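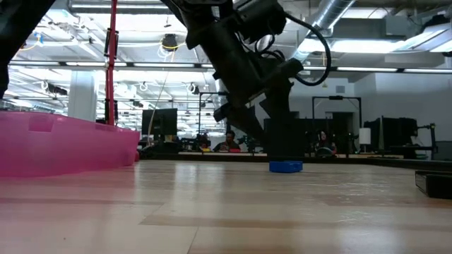

3.2 Acquisition des démonstrations

Temps de lecture : 7 minutes
Imprimer | Envoyer par e-mail

Les démonstrations ont été recueillies en septembre sur le poste Banwood, selon deux modalités. Dans la première, dite kinesthésique, l'opérateur saisit le bras au niveau du poignet et le conduit à la main, les articulations étant placées en compensation de gravité. Dans la seconde, le bras est commandé à distance au moyen de l'interface Ustorex, qui transmet les consignes cartésiennes de l'effecteur ainsi que l'ouverture de la pince. Les deux modalités partagent le même format d'enregistrement : positions et couples articulaires, pose de l'effecteur, état de la pince et flux vidéo d'une caméra fixe.

La tâche de référence consiste à saisir un palet cylindrique bleu posé à plat sur le plateau, puis à le déposer dans un bac. La faible hauteur de l'objet impose une descente presque complète de la pince avant fermeture (figure 4). Cette phase d'approche concentre l'essentiel de la variabilité entre opérateurs : certains descendent à la verticale, d'autres corrigent la position latérale jusqu'au dernier moment.

Figure 4 - Phase d'approche au-dessus du palet, vue de la caméra fixe.

Chaque opérateur a réalisé sept essais d'entraînement, exclus du corpus, avant la première session enregistrée. Seize opérateurs ont participé à la collecte, tous sans expérience préalable de l'interface. L'ordre des modalités a été contrebalancé. La position initiale du palet était tirée au sort dans une zone fixe du plateau, et l'orientation de départ du bras restait identique d'un essai à l'autre.

Le corpus brut comprend environ 2 000 trajectoires. Une trajectoire est rejetée lorsque le palet quitte la zone de travail, lorsque la pince entre en contact prolongé avec le plateau ou lorsque l'enregistrement présente une lacune dans les données articulaires. Après ce filtrage, 84 % des trajectoires sont conservées. Les rejets proviennent en majorité de la commande à distance, où l'estimation de la hauteur à partir du seul retour vidéo reste difficile. En guidage manuel, le défaut le plus fréquent est d'une autre nature : l'opérateur masque l'objet avec l'avant-bras - les images correspondantes sont alors inutilisables, bien que les données articulaires soient valides.

Les trajectoires retenues sont segmentées en quatre phases (approche, saisie, transport, dépose) par l'algorithme Brastberg, appliqué à la vitesse de l'effecteur et à l'ouverture de la pince. Les frontières entre phases ont été vérifiées manuellement sur un sous-ensemble. Les écarts constatés portent surtout sur la transition entre approche et saisie, que plusieurs opérateurs enchaînent sans arrêt marqué. Dans ces cas, la frontière est fixée au premier instant où la consigne de fermeture est non nulle.

Les signaux sont ensuite rééchantillonnés à fréquence commune et exprimés dans le repère du plateau. Aucun lissage n'est appliqué à la pose de l'effecteur, afin de conserver les corrections de faible amplitude propres à chaque modalité. L'apprentissage de la politique à partir de ce corpus est décrit en section 3.3.

© Projet Evangelista - Contact - Haut de page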